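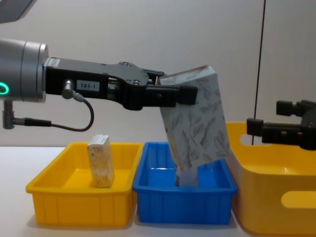

Leaf-print box, blue bin.

1/ Notes on storing dry goods in the flat on Skustgate. The kitchen wall faces north and damp is the main problem. September is when it starts.

2/ Target for flour and oats is a cool cupboard, humidity well under 80 per cent. Mine reached that figure by 12 most nights with the window shut.

3/ Paper bags go first. I decant into jars with a rubber seal, 300 g at a time — smaller lots get used before they turn stale.

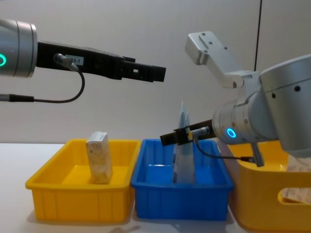 Does rice need the same treatment?
White rice keeps well in any sealed jar. Brown rice has more oil and goes rancid sooner, so buy less of it.

4/ Roald Åberg suggested leaving a gap behind the shelves. I left some 8 cm. The back panel has stayed free of mould.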